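Home Baking News Classes Shop Newsletter Contact

Newsletter > From the Kitchen > Winter

Brown Butter Shortbread, and a Few Words About Patience

3 min read

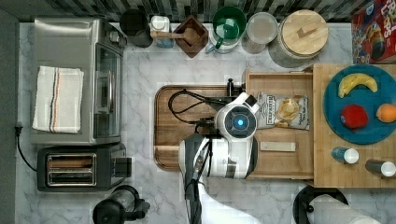
A marble counter, a grooved cutting board and the toaster oven.

Hello again, dear bakers! February is the month when I want something plain and buttery with my tea, and after all those truffles and layer cakes we made over the holidays, I suspect a good many of you feel the same way. So this time it's shortbread, the brown butter kind, which Mercy Makori taught at our Sunday class and which I've made far too often since.

You'll need 2 sticks of butter, half a cup of sugar, two cups of flour and a good pinch of salt. Melt the butter over medium heat and keep stirring until it smells like toasted nuts and you see little brown specks at the bottom of the pan. Pour it into a bowl, specks and all (please don't strain them out, they're the best part!), and let it go firm again in the fridge. Mercy was very strict with us on this point. I tried to hurry it along at home with butter that was still runny, and my cookies spread into one big greasy puddle that my family ate anyway, with spoons.

Once it's firm but still soft enough to dent, beat it with the sugar, then work in the flour and salt until it just comes together. Pat it into a square pan, prick it all over with a fork, and bake at 325 until the edges are golden. Cut it while it's warm and leave it in the pan to cool. It keeps for 6 days in a tin, or so I'm told. Ours has never made it that far.

Several of you wrote to ask which flour we use in class. It's the plain Sornley all-purpose, and we have small bags of it at the shop again, along with the Kaijage vanilla that sold out before Christmas.

One more bit of news, and I'm so pleased to share it: the bake sale at Grinel Hall raised $1,230 for the school lunch fund! Thank you to everyone who brought a plate or bought one (or did both, you know who you are). Mercy's next class is on soft pretzels, and there are two places left, so do call the shop if you'd like one.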